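Ticket 533 - Bench 2, screwdriver and small boards
Opened by: Jolán Pap
Assigned to: Géza Kozma
Priority: Low (was High, see below)
Status: Open

2020-05-13, Jolán Pap
The electric screwdriver on bench 2 is stopping short again. Press the switch, it spins for a moment, it sulks. I have charged it overnight and tried both bits that fit. Priority set to High because I have 17 of the little green boards to get into their housings for Thygesen and my wrist is not what it was.
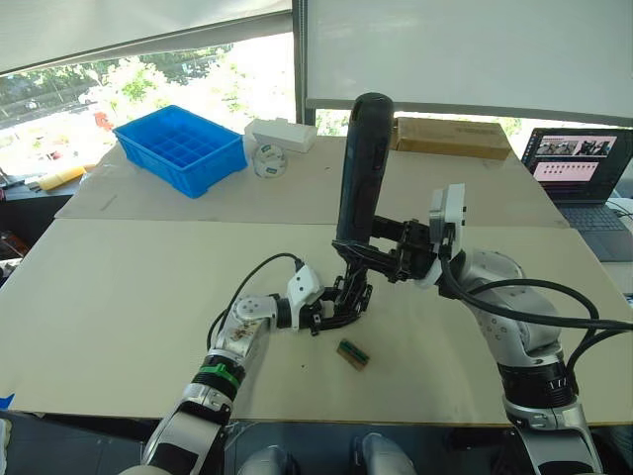

Reply, Géza Kozma
Changed priority to Low. You own a manual screwdriver, I have seen it. Please check three things: is the bit seated all the way, is the direction switch fully over to one side, and is the board lying on something flat. The two tabletop boards meet in a seam and if you work right on top of it the part rocks and the bit skates off.

Reply, Jolán Pap
Bit seated. Switch over. Moved well clear of the seam, toward the front. It now stops short in a nicer location.

Reply, Carola Weidemann
Not to pile on, but could somebody wipe that bench? Crumbs of something get under the boards and then they sit crooked. I am not saying lunch. I am saying it in a ticket so there is a record.

Reply, Jolán Pap
Wiped. It was not lunch. It was mostly not lunch.
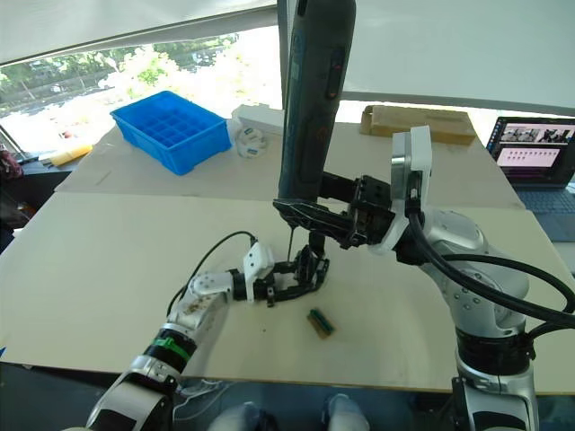 Reply, Géza Kozma
Back to the screwdriver. Hold it straight up and down over the screw, let the bit drop in before you press anything, and count how many it drives before it quits. If it dies at the same number every time I will blame the battery. If it's random I will blame the switch and order one from Ondar, who will send it whenever the mood takes them.

Reply, Jolán Pap
Four screws, then nine, then two, then one that went in by itself while I was reaching for my coffee.

Reply, Géza Kozma
Switch. Ordered. Leave this open until it arrives, and please use the manual one on the Thygesen boards in the meantime.

Reply, Jolán Pap
Raising priority to High.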